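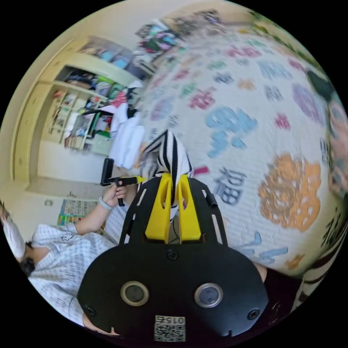

4.3 Recording a demonstration with the hand-held gripper

Use this section when you teach a fabric task by hand. For teaching by remote control, go to section 4.4. The arm stays powered down for everything in this section.

Before you start

Charge the gripper and check that at least 800 MB is free on the Skiltel recorder. Wipe the two round windows on the front of the gripper with a dry lens cloth. Confirm that the number on the gripper sticker matches the number entered in the session sheet. If two people are recording in the same room, each gripper needs its own session.

Lay out the fabric on a bed, sofa or table. Patterned blankets and bedding may stay in place under the work. Small pieces with a bold print, such as stripes, are a good choice for a first session.

Recording

1. Turn on the recorder and wait for the steady green light. If the light blinks, see error 503 in section 7.

2. Open Skinder on the tablet and select Hand Demonstration. Enter the task name and your initials.

3. Hold the gripper by its handle with your wrist straight. Squeeze the trigger fully and let it go three times. Skinder uses this to set the open and closed positions of the fingers.

4. Hold the gripper still over the starting point for two seconds, then tap Start.

5. Move in with the fingers open. Place one finger on each side of a fold or raised edge and close them. Take only as much fabric as the tips can hold. A small peak of cloth standing above the tips is fine.

6. Lift slowly. Let the rest of the piece hang behind the fingers before you move sideways.

7. Carry the fabric to the end position, lower it until it touches the surface, and open the fingers. Back away in a straight line.

8. Tap Stop. Put the fabric back in a different starting shape and repeat from step 4.

Note: You may sit, stand or lie on your side to work, as long as your wrist can turn freely. Change position between takes, never during one.

Note: Other people may be in the room. Ask them to keep their hands off the fabric until you tap Stop.

CAUTION: Keep hair, cords and loose sleeves away from the fingers. The trigger has no force limit and the tips can pinch skin.

CAUTION: Do not pull on fabric that is caught or lying under a person. Stop the take, free it by hand and begin again.

How many takes to record

Record 100 takes for a single pick and place. Folding tasks need 300, divided among at least three different pieces of fabric. Rest your hand when the trigger starts to feel heavy. Tired takes tend to be jerky and most of them get rejected at review.

Checking the takes

9. Tap Review. Play the first take and the last take at normal speed.

10. Delete any take in which the fabric slipped out, the fingers closed on nothing, or your free hand covered the tips.

11. Mark a take Partial if the grasp was good but the placement was wrong. Skinder can still use the first half.

12. Connect the recorder to the Pemport dock and tap Send. Leave it connected until the tablet shows Transfer Complete.

Do not rename files on the recorder. Names can be changed later in Skinder under Session Details.

If you are adding takes to an older session, repeat step 3 first. Finger settings from an earlier day are not carried over. Questions about session numbering go to Gwenaël Boyer at the Stöckli service desk.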